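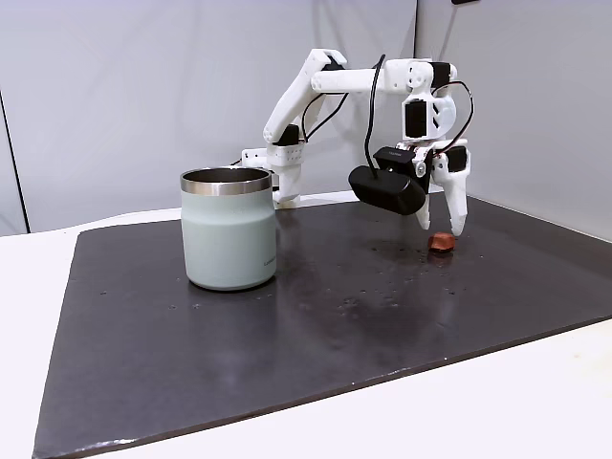 A tabletop robot arm with a wrist camera above a small block, with a tumbler on the same mat.

The Nornholm Bench Rules, usually called the Nornholm rules, are a set of good-practice rules for small robot arms that work on a table. They cover the preparation of the work surface, the placement of objects, the routing of cables, the position of cameras and the written record of each trial. The rules were first published by the Pelalar workshop in March 2018, and the second edition, which is the one in use, appeared in September 2020. They are voluntary and carry no certificate.

Background

Before the rules existed, each laboratory in the Pelalar network prepared its benches in its own way. Results from one bench could not easily be compared with results from another, even when both used the same arm and the same program. A review of 400 trial records, made under the name Plindamer, found that many of them did not mention the state of the surface at all. The first edition was written as an answer to the Plindamer review and was only four pages long.

Scope

The rules apply to arms with a reach of less than one meter that lift light objects, including arms with printed parts and hobby-type servo motors. They do not apply to industrial robots behind fences, to mobile robots, or to arms which share a task with a person by hand contact. General machine safety is left to national law, and the text says this in its first section.

Work surface

The surface is the longest section of the rules. It must be flat, of one color, and fixed so that it does not slide when the gripper pushes on it. A dull finish is preferred, but it is not required. Every surface is placed in one of three classes, which are dry, marked and wet. A marked surface has old stains or scratches that a camera can pick up. A wet surface has any liquid on it, also when the quantity is very small.

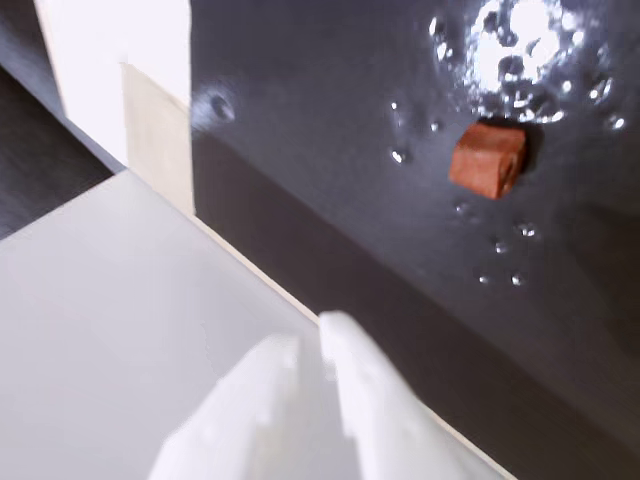 Wet surfaces are permitted under the second edition, on the condition that the class is written in the record before the first trial of the series. The first edition had simply forbidden them, and many users complained that real kitchens and workshops are not dry. The difficulty is mostly one of light. On a dark and slightly glossy sheet, scattered drops each return a small white highlight, and where the drops stand close together under a strong lamp they become a bright speckled patch, as happens beyond the reddish-orange cube. A vision program may take such a patch for an object, or may lose the edge of a real one. The rules therefore ask that the lamp be moved until the glare does not cover the object to be grasped. It is not necessary to remove the glare from the whole surface. Holes and dimples in the surface should be noted in the same line of the record.

Objects and clearance

An object to be grasped should stand at least 30 mm from the edge of the surface at the start of a trial. Other objects may be present if they are listed. Open vessels, such as cups and tumblers, are allowed on the surface, but the operator must write down whether they are empty. The height of the tallest object has to be known before the arm is switched on, and the path of the arm is planned with this height in mind.

Cables and cameras

Cables along the arm may hang in loops, provided that no loop can catch on an object or pass between the fingers in any position the arm will take. The operator checks this by moving the arm slowly through its full range, with the gripper both open and closed. A wrist camera must be tightened before each series, and its view must include the tips of both fingers. If the camera is turned or replaced, a new series is started.

Records

Each series has one record sheet. The sheet gives the surface class, the objects, the lamp position and the number of trials, with failed trials included. Sheets are kept for 5 years.

Adoption and criticism

The Caruso bench kit, sold with a printed copy of the rules, made them known outside the Pelalar network. By the time of the second edition, 290 benches had been entered in the public list at Nornholm. Entry is made by the user and is not inspected.

Critics have said that three classes of surface are too few, and that one drop and a full puddle should not receive the same word. A proposal to divide the wet class in two was discussed for the second edition and was not accepted, on the ground that operators would not agree where the limit lies. The proposal remains open.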